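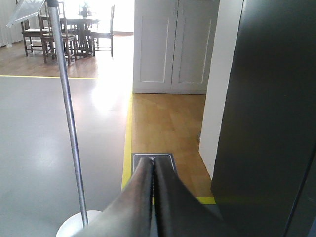

Small dark mat on a wood floor, white cabinet beyond.

The Signature Rule Is Measuring the Wrong Thing

30 August 2022

Zindham requires 1254 valid signatures to put a citizen measure on the city ballot. The number was set by charter amendment and does not change with the size of the voter roll. A group has 21 days to collect them, starting from the day the clerk approves the petition form. I think the number can stay where it is. The validation rule and the time limit should be changed, and they should be changed together.

A signature threshold has one job. It keeps measures with very little support off the ballot, so that voters are not asked to read and decide on every idea that occurs to somebody. For that purpose the threshold only has to be a rough test of interest. It does not need to predict whether the measure will pass. The election does that.

The present rule tests something else. A signature in Zindham is struck if the address on the petition differs in any way from the address on the roll. "Street" for "St." is accepted. A missing apartment number is not. Neither is an old address, even when the voter has moved two blocks and is still entitled to vote in the city. In June the petition on water billing was turned down after 54 signatures were struck for missing apartment numbers. It had been short by fewer than that. The signers were registered, and the clerk's own worksheet lists their voter numbers beside the entries that were struck.

It follows that the rule falls more heavily on renters. A voter in a detached house has no apartment number to leave out and moves less often. Two measures with equal support, one backed by homeowners and one by tenants, will not have the same chance of reaching the ballot. A council that wanted this result ought to say so in the charter. I doubt that any council did want it. The matching rule was written for mailed notices, where a missing unit number means the letter comes back, and it was copied into the petition code without much thought. 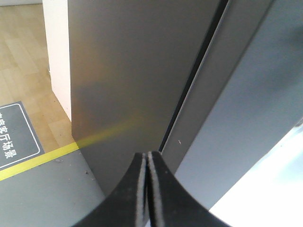 Brushed-metal panel, close up.

The usual defense is fraud. Strict matching is said to catch false names. It can catch some of them, but a person who copies names from a public roll will copy the addresses too, and will copy them correctly. An honest signer writing on a clipboard outside a grocery store is the one who makes mistakes. If forgery is the concern, the proper check is to compare the signature with the one on file, or to contact a random sample of signers. Fagerlund does both. Its clerk checks a sample first and moves to a full count only when the sample lands close to the line.

The second problem is the calendar. Zindham gives no cure period. Once the petition is filed, the count is final, and a group that falls short by three names must begin again with a new form and a new approval. Flarau allows 17 days after the count to replace or correct signatures that were struck. The cost is a second, smaller round of checking. The benefit is that a measure fails for lack of support, as it should, and clerical error has less say in the matter.
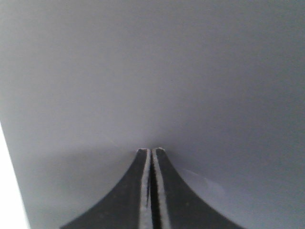
What the Council Should Adopt

The code needs three edits. First, a signature should count if the signer can be identified as a registered city voter by name, date of birth and signature, whatever the address line says. Second, the clerk should give the petitioner a list of struck entries with the reason for each. Third, there should be a cure period on the Flarau model, limited to one use per petition.

There is a fair objection to the third edit. A cure period pushes back the date on which the ballot is settled, and the printer needs a fixed date. The answer is to move the filing deadline earlier by the same number of days. Petitioners lose some time at the front and gain it at the back, and most would take that trade.

I would leave the 1254 alone for now. There is a case for tying it to turnout, as Nandow does, but that requires a charter vote, while the matching rule can be amended by ordinance at any regular meeting. The council should take up the ordinance first.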